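Home About Puzzles Sewing Room Contact

2018-05-22

So I have a new favorite thing and it is a board with blue pieces on it. Yes, really! Regular readers know I went through a 1000 piece jigsaw phase this winter (the lighthouse one, never again, so much sky) and I've been looking for something smaller that I could leave out on a table and poke at while the kettle boils. Then in April my friend Conceição Macedo showed me her Tencombe peg board and I was hooked before I'd even finished my coffee.

If you've never played with one, it's a flat white board, and the blue parts each have a place where they belong. That's the whole idea. It sounds like a toddler toy and I guess it's a cousin of one, but some of the pieces are tiny and fussy and I've dropped more of them than I want to admit. One rolled under the fridge and stayed there for two days. I got it out with a knitting needle.

What I like is that it's so plain. White board, blue parts, done. After all those lighthouse clouds my eyes needed the rest!
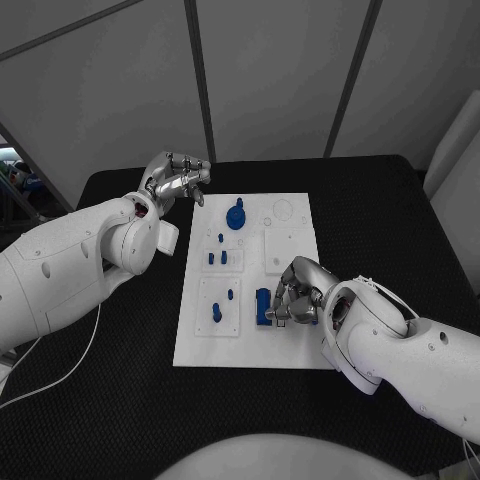
The white board and its little blue parts, with a blue block standing up near the bottom middle.

I do have opinions about where to start. Conceição goes for the small stuff first and saves the big one as a treat. I'm the opposite, I want the big round piece with the knob down right away so that it feels like I've gotten somewhere. It's the easiest one to pick up too, you just grab it by the knob. Then I do whatever is closest to my hand, which she says is no kind of system at all. Maybe so, but I'm having fun.

The table matters way more than I expected. I tried it on our kitchen table first, the honey-colored Skekar one, and the board kept creeping toward me every time I pushed a piece down. Something black and a bit textured underneath is so much nicer. The white really pops and you can spot a runaway blue peg in a second. I've ordered a black mat from Ishida for mine, and my husband would like it known that we already own three mats. (Those are cutting mats. Different thing entirely.)

Oh, and let the board sit a little crooked! I used to line everything up square with the table edge, and then my wrist would complain after a while. Now I just turn it until it feels good and leave it there.

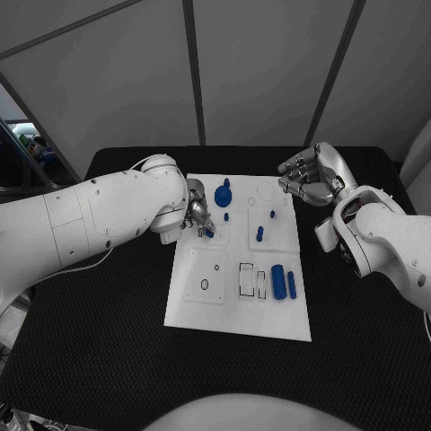

Gear on the board, and now for the tiny pegs.

Can we talk about the pegs for a minute? They're my nemesis. The gear has those nice chunky teeth and looks so handsome standing there, and right by it you get a peg no bigger than a bean. I've learned to pinch them close to the top and come straight down. If you come in at a slant it catches on the rim and then pings off across the room, and you're back on the floor with your knitting needle.

The black outlines help a lot. I like checking the shape of an outline before I reach for anything, a big circle here, a little rectangle there, and I try to picture which part goes with it. I ignored them the first few times because I thought it was cheating. It isn't cheating, it's printed on the board, for heaven's sake.
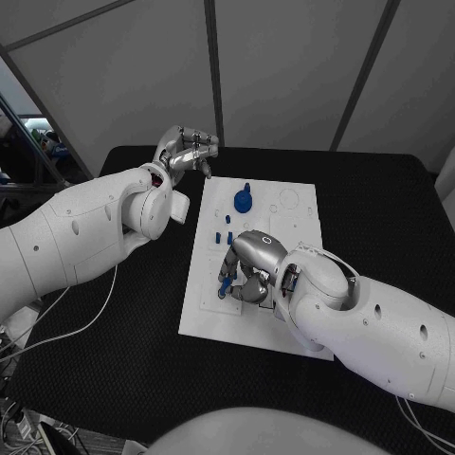
I've also started keeping the leftover pieces on the board itself and not in a bowl off to the side. I had a lovely little Nimham dish all picked out for them, and it was a pain, I was forever tipping it over with my elbow. Keeping everything on the board means less reaching, and when I get called away (the dog, the phone, the dog again) I can come back and pick right up where I was.

Next I want to try it with my left hand only. Conceição can do it and she's been very smug about it, so I have some practicing to do before she comes over for lunch. I'm making the lemon bars again, the recipe is under last month's posts if you're looking for it.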